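Waste Sorting in the Tiltero Building: Student Project Report
Group 4, Intro to Environmental Studies

1. Why we picked this

Our building throws everything in the same dumpster. Cans, food, paper, all of it. We wanted to know how much of that could be recycled if people had a decent place to put it. The assignment said pick a problem you walk past every day, so, trash.

One of the spots where trash gets dropped:

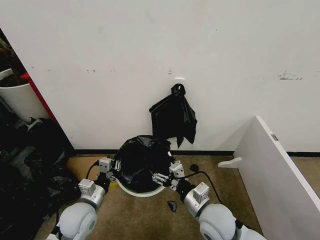
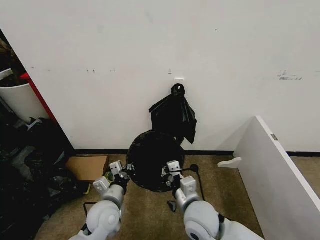

What did we want to find out?

How much of the building's trash by weight is stuff the city already takes for recycling, and if a sign on the wall changes what people throw where.

2. Background

Short version because we ran over the page limit last time. The Porska hauling contract covers paper, cardboard, cans and bottles number 1 and 2. No film plastic, no foam, no food. Most people we talked to thought film plastic was fine. It isn't, it gets wrapped in the sorting machines and they have to stop the line.

We read the Jayasinghe Hall report from the class before us. They only did one floor and didn't weigh anything, just guessed by looking. So we decided to weigh.

3. Method

Collected bags every Friday at 4 pm through April and May. Sorted on a tarp behind the loading dock, gloves and masks on. Six piles: paper, cardboard, cans, bottles, food, everything else. Weighed each pile on a Viro hanging scale (borrowed from the chem lab, has to be zeroed every time, we forgot to do that the first week so week 1 is thrown out).

Signs went up halfway through, second floor only. First floor got nothing so we could compare.

We also did a survey. 200 paper slips handed out at the front door, 41 came back. Not great. Some of them were filled out by the same person, we think, same green pen.

4. Results

Total sorted: 222 pounds, both floors together, not counting week 1. Biggest pile was food, which surprised us. Coffee grounds are heavy. Next was paper, then cardboard, then everything else. Cans were almost nothing by weight but took up the most room in the bags.

30 percent of the total was stuff Porska would have taken. All of it went to landfil.

Second floor after the signs: less paper in the trash. Food stayed the same. First floor didn't really change either way, except one week with a lot of pizza boxes (club meeting). We counted greasy boxes as everything else, clean lids as cardboard.

Survey: most people said they would sort if the bins were side by side. Walking down the hall to a seperate bin was the main complaint. A few wrote "smell" and nothing else.

5. Problems

Scale, see above.
Rain on two Fridays, wet paper weighs more. We let it drip but that's not drying.
Custodial emptied the second floor early once so that week is short.
Too few survey slips to say much.
Signs were up for only half the project, and finals week is in there.

6. What we would do next

Put a paper bin next to every trash bin on one floor and leave it a whole semester. Ask about food pickup, the dining hall already has it. Weigh bags on the same day they're pulled. Get a better scale, or at least write ZERO IT on tape on this one.

Data sheets are in the class folder, tab 3. Week 4 is in kilograms, still need to convert that one in the sheet (the total above is already fixed).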